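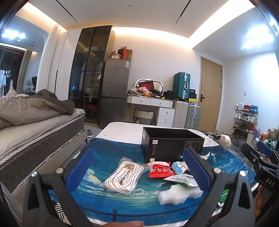 Ho-yin Yu thinks I am asking the wrong question. Folding shirts is a stunt, he wrote under my last post, and he'll believe in home robots when one can clear a table of odds and ends and put each thing where it goes.

I think he's mostly right. Tidying sounds easy until you list what is on a normal table. A bag of rope, a snack packet and a soft toy all need a different grip. A robot that is good at boxes can still squash the toy or let the bag slide out.

I've followed this for 3 years now, and picking up is the part that has moved the most. Two fingers with soft, ribbed pads can handle a lot. Foam is a fair test: it weighs almost nothing, and it dents if you pinch too hard.

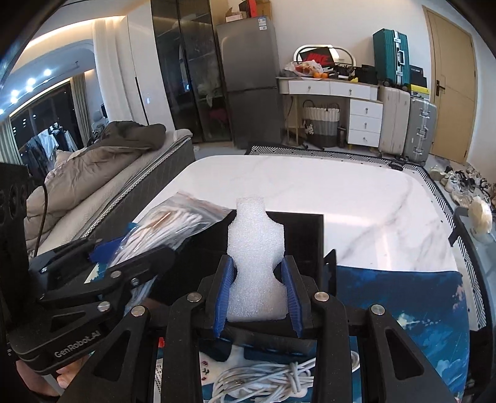 Packing foam between the finger pads.

Knowing where things go is still the hard part. Is the foam trash, or does it go back in the box? My wife and I don't agree on that, so I don't know what a machine is supposed to do.

Shops have it easier. Arvo Lehtinen told me the packing bench at Kornbridge runs one arm on 8 kinds of parts, always in the same trays. It stops 2 times on a good shift and 25 on a bad one, mostly for bags.

I would not buy one for the house yet. I'd look again if someone shows me a whole table cleared with no one stepping in.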